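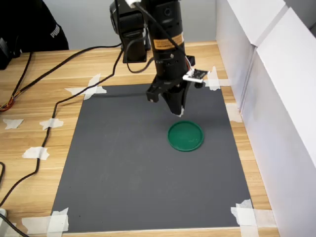 We left Puvimdale a little after breakfast and took the slow road down to Guston. It's 33 miles and there's one gas station, which was closed, so fill up first.

Guston is a small river town of 3000 people with a main street you can walk in ten minutes. The covered market is the best part. I bought walnuts, a jar of plum jam and a wool hat I didn't need. Lunch was bean soup and bread at a counter in the back, and it was cheap.

We stayed at a guesthouse run by Luminița Munteanu. The rooms are plain and clean and the heat works. Ask for one facing the river, as the street side gets delivery trucks early in the morning. She drew us a map of the trail to Kakakhel, a ruined mill on the far bank. The walk took us 2 hours with stops, and the last stretch was mud up to the ankle.

The ferry to Flurkthorpe doesn't start until June, so we skipped it and drove home the same way. I'd go back for the ferry and stay an extra night. Bring cash, because the market doesn't take cards.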